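How to Freeze Bread and Bagels So They Taste Fresh Later

Bread goes stale fastest in the fridge, so skip it. Anything you won't eat within 2 days should go straight into the freezer.

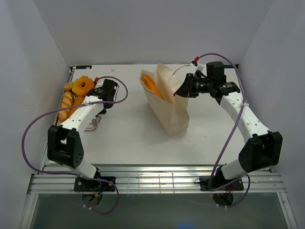 Let the bread cool all the way before you wrap it. Warm bread gives off steam, and the steam turns to ice inside the bag. A home-baked loaf needs a few hours on a rack.

What you need

Plastic wrap
Zip-top freezer bags
A marker
A bread knife

Steps

1. Slice first. Cut loaves into slices and split bagels in half. Frozen bagels are hard to cut and the knife can slip.

2. Wrap. Put bagel halves back together and wrap each one tightly in plastic. Wrap sliced bread in stacks of four.

3. Bag it. Press out as much air as you can before you close the zipper. Paper bags let air through and are no good for freezing.

4. Label. Write the kind of bread and the month on the bag. Mine currently reads "rye, February."

5. Freeze flat. Keep the bags in one layer for the first 24 hours, then stack them any way you like.

Thawing

Slices can go in the toaster frozen. For rolls, heat the oven to 350°F and warm them for 9 minutes. A half loaf takes 20 minutes, wrapped in foil. Croissants do better without foil.

Glazed or filled pastries are harder. The glaze goes sticky as it thaws, so freeze them plain and add the icing afterward. I don't freeze anything with custard in it.

Ita Tierney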